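Tinonby Makers list
Subject: Re: Visit to the Strand workshop, was it worth the trip?
Date: Dec 16, 2025

Hello all,

I meant to answer this much sooner, but the week got away from me and then I couldn't find my notes (they were in the other coat). The original message was:

> I had to drop out of the Strand open day at the last minute and I'm sorry to have left a
> seat empty in the minibus. Could somebody who went write a few lines about it? I'd like
> to know whether it was a proper demonstration or mostly slides, whether you were
> allowed to touch anything, and whether it would suit the younger ones if we went again
> in March. Also, did anybody ask what they use on the fingers? Ours at the club still drop
> anything smoother than a brick.

Well, it was a proper demonstration, and a very friendly one. There were 11 of us in the end. We got to Ulgate in good time, went straight past the turning, and came back to it by way of the garden centre. They had kept the tea hot for us, which I thought was kind.

There were slides, but only a few, and the man giving the talk seemed as keen to be done with them as we were. After that we were split into two groups. One lot went off to look at the big arm behind the glass, which shifts crates from one belt to another and does it very prettily, and my lot went into the smaller room where they work on the Flistska project. I had never heard of Flistska before the visit and I still can't tell you what the name stands for, but the idea is easy enough to follow. A person holds a gripper in the hand, with a camera fixed to it, and does an ordinary job with it: picks a thing up, turns it round, puts it down somewhere else. The recordings are then used to teach an arm to do the same job by itself. They told us they had 3105 of these recordings so far and wanted a good many more, and I could see several of our party quietly wondering whether they took on helpers.

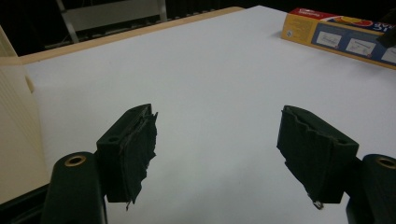
You are allowed to touch, yes! We each had a turn of two minutes or so and I could happily have stayed for an hour. It is a great deal harder than it looks. Your own hand does so much without being asked, and with two stiff fingers you have to think about where you're coming in from and how hard you are squeezing. I chased a cotton reel all over the table. The lady next to me, who does a lot of lace, had it first time and was very gracious about it.

Now, the fingers. I did ask, because I remembered the trouble we'd had with ours. The fingers themselves are dark green blocks that slant in towards each other, and the gripping faces have a dark pad on them, fabric or tape, I didn't catch which. The pads have had a hard life by the look of them, and the left one is quite ragged along the edges. I was told they treat them as something to be used up and replaced, and that they had tried several fancier materials and kept coming back to cheap ones. I think we should have a go with whatever is in the scrap drawer before we spend any money. If somebody has an old bicycle inner tube as well, please bring it, and we can try one against the other.

As for the younger ones, I'd say yes, with a little planning. The small room would be a squash with more than a dozen in it. The talk could do with being shorter for them, and I did say so, as politely as I could. The big arm they can watch for as long as they like, though it stops for 60 seconds between runs and there was some sighing even among the grown-ups. There is a step down into the workshop that isn't marked very well, so anybody with a pushchair will want a hand.

They would be glad to have us in March, and asked for numbers a fortnight ahead. Parking is at the back, through the second gate and not the first – the first belongs to the tyre place and they get cross. Bring a jumper, as the workshop has a high roof and the heaters are all up at the talk end.

One last thing, a brown scarf was left in the minibus, on the seat behind the driver. It's hanging in my hall if it is yours, and I can bring it along to the next club evening.

All the best to everybody, and thank you to those who shared their sandwiches,

Tinonby Makers, visits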